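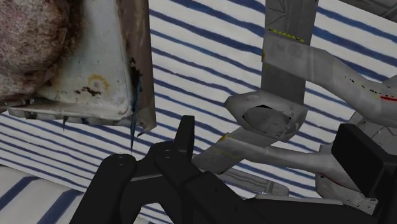 October, kitchen bench, kettle on

Rye loaf, go number 6. I've been putting this one off because the last one came out like a doorstop, but the starter was so lively this morning that I couldn't leave it sitting there. Fed it at seven and by eleven it had doubled and smelled of green apples, so in it went.

Flour is 400 g of the dark rye from the Rinham mill, the coarse one with the bits in. I know we said we'd stick to the finer bag until the recipe was settled (sorry!) but the fine one has run out and I'm not going all the way over there for a single loaf. Caraway, a spoon of black treacle, salt as before. Water a bit warmer than last time - I think cold water was half my trouble.

Mixed it with a wet hand and it was porridge, as ever. I used to panic at this stage and chuck in more flour. Left it alone this time, scraped it into the long tin and smoothed the top with the back of a spoon.

2.20 pm. Little pinholes all over the top, so into the oven. Full heat for 20 minutes, then turned right down. The Trasetti runs hot at the back, so I swapped the tin end to end when I turned the dial. Must get into the habit of doing that with everything, the shortbread too.

4.05 pm. Out. Smells gorgeous, all malty and dark! Went by the tin loaf chart in the Priedītis book, which wants 96 in the middle, and got 97, so I'm happy with that. No crack down the side either. Wrapped it in a tea towel and hid it from myself.

Next morning. Cut it before breakfast. Crumb is close and a bit sticky round the bottom third, but it slices properly and doesn't gum up the knife. Sharper than I'd like. Had it with butter and the pickled beetroot and then had it again.

To try next:
- a shorter rise, or less starter (142 g this time, could drop it a fair bit)
- toast the caraway first
- the Grunov tin, if whoever has it could bring it back please

Starter's back in the fridge, top shelf, lid on loose.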